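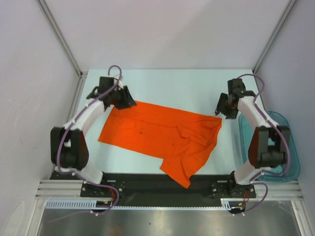 An orange shirt on a light-blue tabletop, between two robot arms.

ZADDALE – Pillwood Elementary School will deliver 3,321 handwritten thank-you cards to the county's 911 dispatchers this February. Fourth grader Hae-won Song proposed the project after a dispatcher stayed on the line with her during a family emergency. The original goal was 1,000 cards.
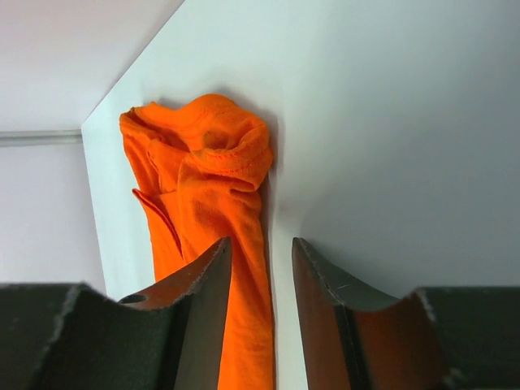
Families may also show their thanks at home during the week of the delivery. The school has chosen orange as the color of the campaign, and no purchase is needed. An orange cloth hung in a window is plain to see from the street.

"Dispatchers rarely meet the people they help," said Principal Mavis Kincaid. "Our students wished to write to them directly."

Contact: Kwame Amissah, Pillwood Elementary School front office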